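We use cookies to remember your login and keep the forum running. By continuing you agree to our cookie policy. Accept / Manage

Corex Community Forum > Perception and Planning > Deformables

Thread: Fold planner keeps picking the wrong edge – segmentation or state estimate?

slackline_ops
17 Apr 2025

Long post, sorry in advance. I've been working on a cloth pipeline on top of Corex at Esine, and I'm stuck on the part between "I have a mask" and "I have a grasp." The demos come from a hand-held gripper with a wide fisheye camera on it. I have 600 of them cleaned up, all one blue cloth item on a pale sheet. The policy itself is a small diffusion model that outputs 15 poses at a time, and a separate planner on top decides which edge to go for first.

The policy is fine. Give it a good edge and it goes to the edge. The planner is what's driving me nuts! It keeps choosing interior creases as if they were borders, and then the whole chunk of poses is aimed at the middle of the cloth.

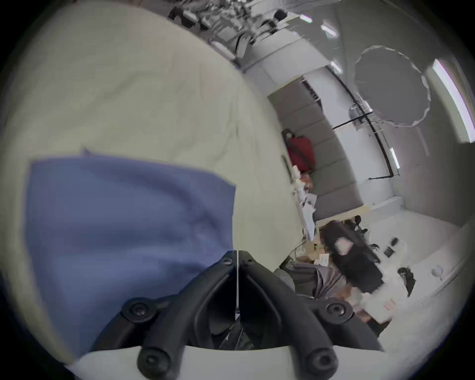

My edge scorer is dead simple: take the mask, run a gradient inside and just outside it, and rank the segments by contrast and straightness. It's quick and it works great on flat stuff. On a view like this one, though, the slightly darker fold running diagonally across the blue cloth gets a really decent score, and the right edge, which is the one I want, drops straight down and goes under the gripper, so half of it is missing and it gets penalized for being short. I also get junk hits from the wrinkles in the off-white sheet, but the mask takes care of most of those.

I've tried undistorting first, I've tried bumping the straightness weight, and I've tried blurring everything until the creases go away (the tab on the top edge goes away too, so no). On my held-out set of 39 episodes the planner picks a crease often enough that I don't trust it to run alone.

What are people doing here? Bigger segmentation model? Depth? Give up on explicit edges?

pinhole_pete
Throw out the edge scorer. Really. You have a policy that already learned from 600 demos where hands go, and you're overruling it with a gradient filter. Condition on the image and let it pick.

slackline_ops
I did try that first! It's okay when the cloth is laid out neatly and gets mushy when it isn't. Two equally good edges and the policy sort of aims between them. The planner was my fix for that.

quietloop
I disagree with pinhole_pete on this one. End to end is lovely until you need to know why it went left. Keep the planner, fix the scorer. A crease has cloth on both sides and a border doesn't, so sample the mask a little way out along the normal in both directions. If both samples land on cloth, it's a crease, drop it. That's a few lines of code and no new model.

pinhole_pete
And when the cloth is folded over itself? A real top layer edge has cloth on both sides too. You'd drop the one you want.

quietloop
Fair. So don't drop it, tag it as a layer edge and let the planner ask for layer edges only in the unfold state.

slackline_ops
OK that's a good argument and I'm glad you two had it in my thread – layered edges are exactly where my labels get thin. I went back through some of the stretched-out garment episodes last night to see how bad it gets.
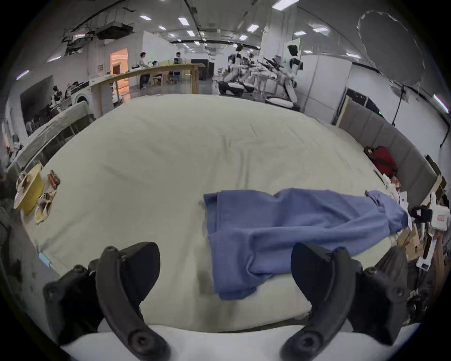 So my plan is three tags: outer border, layer edge, crease. I've started a labeling pass in Werkusari and I'm at 1,497 segments so far, which is slow going, mostly from arguing with myself over what counts as a layer. For the partly hidden edges I'm going to stop scoring length in the current view and keep a short history instead, so a border that slides under the fingers doesn't lose points just for being covered.

tf_tree_hugger
Coming in on the history idea: be careful with your frames. If you're carrying edges forward using the gripper pose, any lag between the pose stream and the camera will smear them. I lost a good chunk of last June to that. Check your timestamps before you touch the scorer. Also, undistort the points, not the whole image! With a lens that wide, the remapped image is garbage near the rim and your gradients out there mean nothing.

slackline_ops
Ha, I've been remapping the whole image. Will switch to points tonight.

quietloop
For the hidden parts you might look at the Grgić tracker plugin, it keeps a visibility flag per point. The config file is a pain but the output format drops right into Corex.

pinhole_pete
Still think you're building a lot of scaffolding around a policy that needs more messy demos. Collect another batch with the cloth dumped any which way and retrain before you label 1,497 more of anything.

slackline_ops
Not mutually exclusive! I'll do the messy batch too. But I want the tags either way, if only so the logs tell me what it thought it was grabbing.

tf_tree_hugger
Post the log format when you have it, I'd steal that.

Comments (3)

marl_n: Same crease problem with napkins here. The two-sided mask check got rid of most of mine, but the sample distance needs tuning for each fabric.

oddbit: Does the history reset when the cloth gets moved? Otherwise you'll be tracking an edge that's gone somewhere else.

slackline_ops: @oddbit it resets on gripper close for now. Crude, but it's in.

Contact | Forum rules | © 2025 Corex Community Forum | Back to top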